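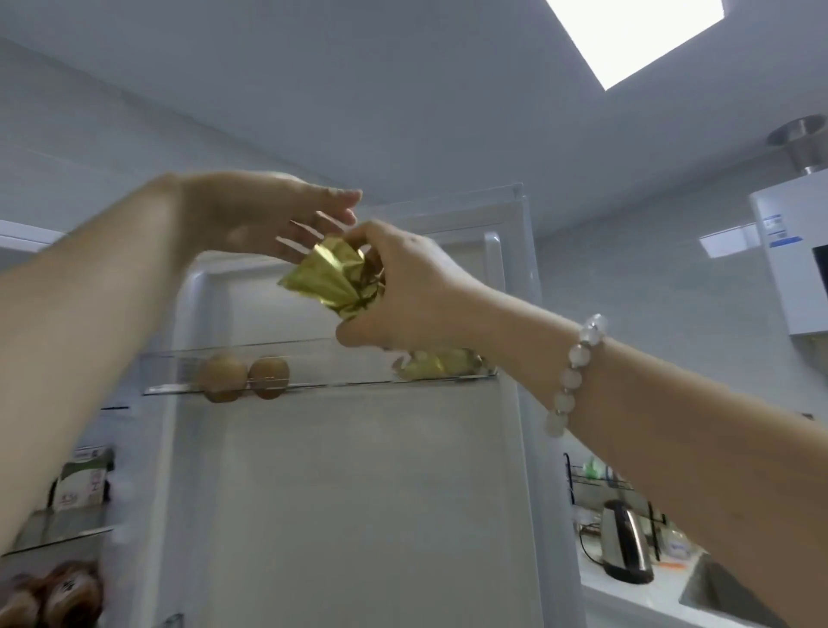 Storage of dry and chilled groceries: frequently asked questions

February, Carnell Technical Desk
Last updated: February

Which date on the pack applies?

There are two. A "use by" date concerns safety and applies to foods that spoil quickly, such as fresh meat, fish and some ready meals. Do not eat the food after this date, even if it looks and smells normal. A "best before" date concerns quality. Dried, tinned and frozen foods usually carry this one, and they may be eaten later if the pack is sound and has been stored as directed.

Does the date still apply once the pack is open?

No. Follow the "once opened" instruction if one is printed. If the opened life runs past the printed date, the printed date takes over for "use by" foods. Write the day of opening on the pack in permanent marker. Ballpoint does not hold on coated film.

What temperature should the fridge be?

5°C or below, measured with a separate thermometer in the middle of the centre shelf. The numbered dial on most domestic fridges is a cooling level and does not correspond to degrees. After moving the dial, leave it overnight before taking another reading. 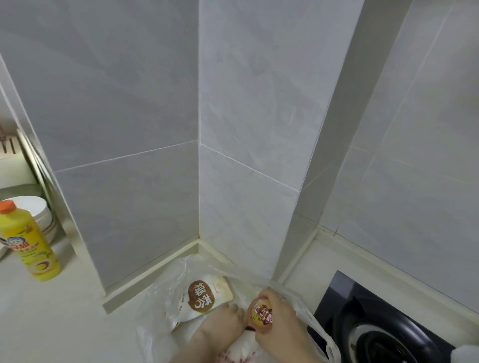
Can different dry ingredients share one container?

Only if each is in its own closed inner bag. Strong-smelling items (ground spices, dried fish, some teas) will pass their smell to flour, sugar and coconut through thin film within weeks. Glass with a rubber seal is the better barrier. The Vikeris clip-lid boxes sold in our shops are suitable for dry goods and for the fridge, but the lids should not go in the freezer.

How should desiccated coconut be kept?

Sealed, in a dark cupboard, away from the cooker. Coconut has a high fat content and goes rancid before it goes mouldy. The signs are a soapy or paint-like smell and a yellow tinge. In a warm kitchen, an opened pack will keep longer in the fridge, provided it is airtight. Sweetened and unsweetened types are stored in the same way, though the sweetened type clumps sooner. Clumping alone is not a fault.

What humidity is too high for a store cupboard?

Keep it below 70 per cent. Above that level salt and sugar cake, crackers soften and the risk of mould on flour and nuts rises. Cupboards on outside walls and those next to a kettle are the usual problem. A small hygrometer left on the shelf for a full day gives a usable figure.

Do I need to decant everything?

No. Intact original packs are adequate and keep the batch code, allergen list and cooking instructions together. Decant when the pack cannot be closed again. If you do, cut out the label panel and keep it with the container. Our standard jar takes 500 g of plain flour; lighter goods such as flakes and puffed cereals will need the next size up.

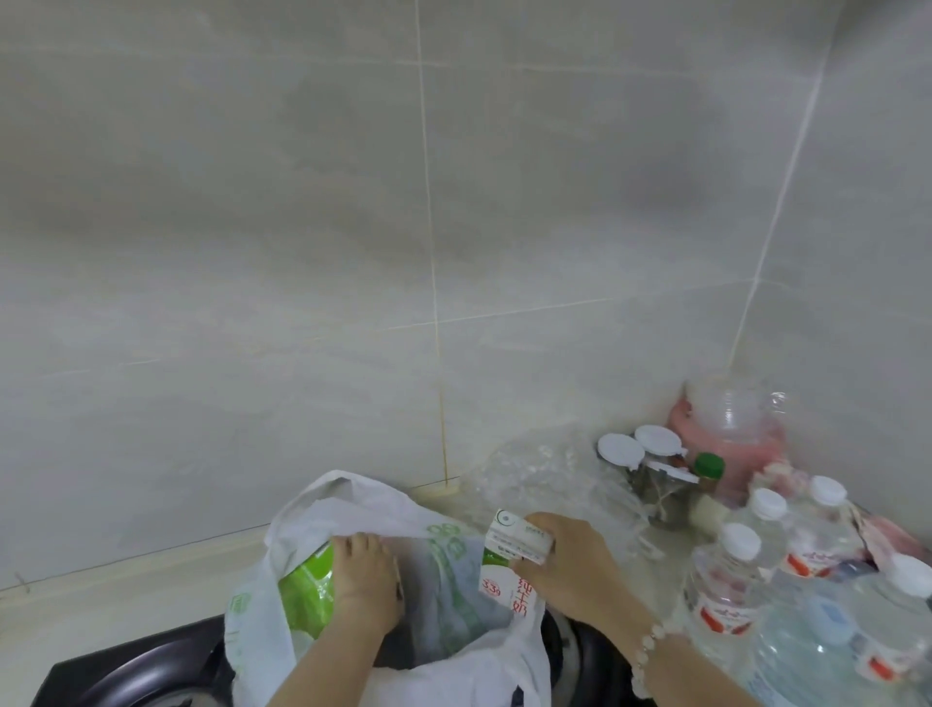

Open carrier bag on a white worktop.

In what order should shopping be put away?

Frozen first, then chilled, then fresh produce, then dry goods. Raw meat and fish go on the bottom shelf of the fridge in a tray or lidded box. Do not store food in the fridge in a tied carrier bag, as air cannot circulate and labels cannot be read.

Can carrier bags be reused for food?

For wrapped food, yes, until they split. Keep a separate bag for raw meat. Carrier bags should not be used in direct contact with unwrapped food: the inks and the film may not be rated for it.

My jar lid no longer seals. Can I get a replacement?

Lids and gaskets for current sizes can be ordered from the parts counter at Grutham under code 1706. The older Nwachukwu pattern takes gasket 314, which is a narrower ring and not interchangeable with the current one. Check the base of the jar for the pattern name before ordering. Gaskets should be replaced when they feel tacky or show cracks if stretched.

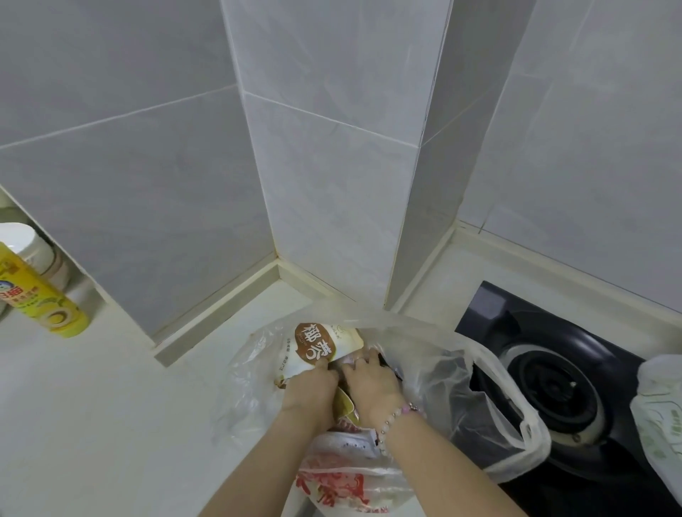

Coconut flakes and other packets in a plastic bag.

What should I do about moths or beetles in dry goods?

Discard any affected pack in an outside bin. Empty the cupboard, vacuum the shelf joints and peg holes, and wipe down with hot water and detergent. Dry fully before refilling. Do not spray insecticide on surfaces where food is kept. Unopened packs from the same shelf should be checked at the folds and seams, and flour, rice or nuts that appear clean can be frozen for a week at -18°C as a precaution.

Can frozen dry goods be used straight away?

Leave the pack closed until it reaches room temperature. Opening it cold allows moisture to condense on the contents.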